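Grillex twin-arm gripper comparison kit

Two small arms, two grippers, one table. The Grillex kit lets you fit different fingers left and right and try them on the same objects before you order a full set. Janevski fingers are stocked in both tapered and open-frame types. 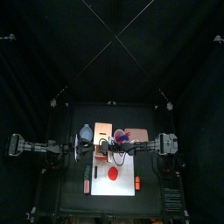

Both arms over the test table at Ilska, with boards, cup and wooden box.

Start with household items — a cup, a small box, something soft. Hard flat boards show up weak grip quickest, and are best left until the fingers are set square.

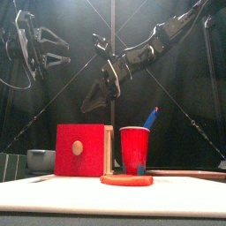 Fingers swap with one hex key. Spare pairs come in packs of 80 or 300 for larger sites. Cables are 600 mm as standard, longer to order.

Price: 2,434 per kit, excluding delivery from Cleltberg. Next batch ships in October.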